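Home | Builds | Guides | Downloads | Forum
2024-10-24 – by the Jinura build log

Section 5: Fixing the board and checking the push rod

The Fevach kit sheet says this takes five minutes. Allow an evening, and don't trust the sheet's drawing of the bolt pattern, which doesn't match the table we have in the Halás shop.

1. Cut power to the arm before you reach across the table.
2. Set the maple board on the perforated table and line up its front corners with a row of holes.
3. Put in the two black front bolts, finger tight. Push the board sideways by hand. If it shifts, start over.
4. Slide the rod up into the clamp collar and tighten the collar. The sheet calls it "self-centering." I have my doubts. Check it with a square.
5. Jog down slowly until the tip is 14 mm above the wood, then save that height.

CAUTION: The software stop is not a safety device, whatever the Falinport forum tells you. Keep a hand on the real switch.

6. Put out the six shape blocks. Leave plenty of bare wood toward the front, and stand the yellow hexagon by itself near the rod for the first push.
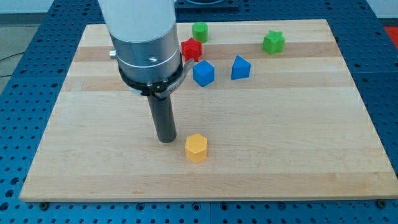
Falinport wrote back to an earlier version of this page that step 5 is too timid, and that a rod set at 5 mm ran fine there through 1047 pushes with no marks on the wood. Maybe so. I'd want to know how fast it was moving, and the reply didn't say.

7. Run one push at the lowest speed. Watch the collar, not the block.
8. Check the rod with the square again. If it has leaned, tighten the collar and go back to step 5.

NOTE: Ours slipped in August at push 1517 – well inside what Fevach promises for the clamp. Recheck it every session.

Firmware settings are in Section 6. Don't load the defaults.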